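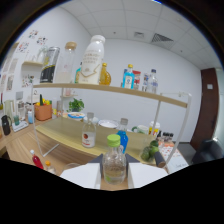

What limits a two-finger hand-held gripper built in a shared workshop, the motor or the fingers? In our builds the fingers set the limit. A stronger spring or a firmer squeeze helped only once the contact surface matched the curve of the object, and most of our revisions were therefore made to the fingers.

4. Workshop Build and Object Trials

4.1 Finger construction

The gripper, called Pliveck after the workshop's shelf label for its first parts bin, is a trigger-driven parallel tool with a wide-angle camera mounted behind the fingers. It carries no motor of its own. The same finger pair bolts to the Hestent arm, so a grasp recorded by hand can be replayed on the arm with identical contact geometry. The fingers were printed solid at the root and hollow toward the tip. Early versions with a hollow root flexed sideways under load and let the object rotate before the hand had begun to lift.

All parts were made at the Stestum workshop, on shared machines booked by the hour. Print time was the main constraint on the design. A finger that could be finished in one evening booking was preferred to a stiffer one that could not, and the mounting holes were kept in the same position from July onward to allow old and new fingers to be swapped without recalibrating the camera.

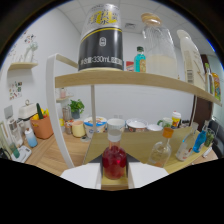 Object selection followed the diameter range of the jaw. We wanted items that a person would reach for in a kitchen and that differ in wall stiffness, neck shape and surface finish. Small glass bottles proved the most useful for checking alignment: with a finger on either side, the rounded shoulder and short neck of the bottle of red liquid give the operator a clear vertical reference, and any tilt shows against the block it stands on. Jars were kept in the set for their lids, which tempt operators to grasp too high. Raised boards were included to force approaches at more than one height, since a table-level approach alone leaves the wrist in nearly the same pose throughout.

4.2 Collection procedure

Each trial consists of an approach, a closure, a lift and a placement. The operator starts recording before the tool enters the working area and stops it after the fingers have opened and withdrawn. We recorded 1,347 trials in total. Of these, 1,216 were kept after review. The remainder were dropped for lost tracking, for a missed start marker, or because the operator's free hand had steadied the object.

The lower part of each image is masked before training. Without the mask, the learned policy picked up on the operator's knuckles and failed when the fingers were moved to the arm. The mask is fixed to the camera mount and must be redrawn if the mount is loosened. We redrew it twice, both times after a screw had backed out of the printed housing.

4.3 Contact pads

The first fingers had bare printed faces. They held cartons and boxed goods well but slid on curved metal and glass. The current fingers carry a replaceable pad on each inner face, cut from sheet stock and fixed with double-sided tape. Tape was chosen over glue to keep replacement under five minutes. Pads were changed every 70 trials regardless of visible wear.

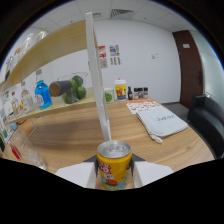
Figure 3. Beverage can held between the two fingers, with the dark gray contact pads against its sides.

Thin-walled cans set the upper bound on closing force. The operator feels the wall give slightly through the trigger, but the arm has no equivalent signal, and replay at the recorded finger width could crush a can placed a little off center. We therefore limited the closing width on the Hestent arm by object class, using the Minhas controller board to hold the fingers at the chosen opening. The limit is conservative for glass, where a tighter closure would do no harm.

Pad edges remain the weakest point of the build. Repeated side loading lifts the tape at the lower corner, and dust from the workshop then keeps it from sealing again. A shallow recess in the finger face would protect the edge, but it adds support material to the print and pushes the finger past a single evening booking. We have left the recess out of the files used in Section 5.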